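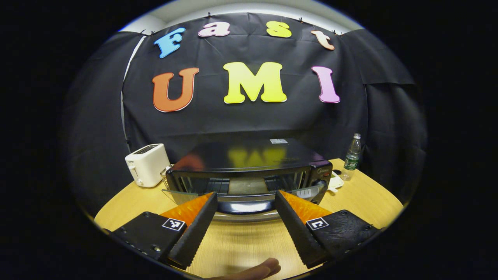 Ticket 1231: Oven door task, setup check keeps failing on the hand-held gripper

Project: Kimley
Opened: 01/01/2021
Status: Closed, with one thing still open (see the end)

What's going on

Hi all, me again. The setup check in our Trorside rule sheet won't pass for the toaster oven station, and I've been going back and forth with it all morning. The check wants both finger markers readable before anyone starts a take, and I keep getting "left marker lost" as soon as I bring the gripper in low toward the open door. Right one is fine!

What I tried first

Wiped both markers with a dry cloth. No change. Restarted the logger (of course), no change. Swapped the lights over the table from the bright setting to the softer one and got a pass, then a fail, then a pass, so I figured I was chasing glare. The top of that oven is really glossy, and it picks up the yellow and orange from the big "Fast UMI" letters on the black cloth behind it. Pretty, but the rule sheet says "no strong reflections in the work area," and I'd call that one strong.

Second round

I put a matte sheet over the oven top just to test, and the left marker still dropped out. So glare wasn't the whole story. Then I went back through the log and found 254 dropped readings, every one of them with the fingers nearly closed. With the fingers spread in a wide V it reads great. I loosened the left marker plate, squared it up, tightened it again and reran the check. Passed 4 times in a row, soft lights on, matte sheet off.

What the rules say (and where I think they're thin)

Rule 3 says check the markers "with the gripper ready." Ready how? I'd been checking with the fingers open, and I bet everybody else has too. I'd like it to say open AND closed. The Phetsri stations use the same sheet, so they'd get the fix for free.

Also, the sheet says to clear small items off the table before a take. We've got a little white thing lying next to the oven on the knob side, a plug or a bit of cable I think, and a water bottle standing over there too. Do those count as props? If they do, they need to go on the station list. If they don't, they need to go in a drawer.

Update

Zendach support wrote back and is fine with the plate adjustment, no new part needed. They'd like the open and closed check run at the start of each session through March, so I've added it to our copy of the sheet.

Still open: bottle and plug, props or clutter? I'm leaving them where they are until somebody decides, and I'm closing the marker part of this ticket.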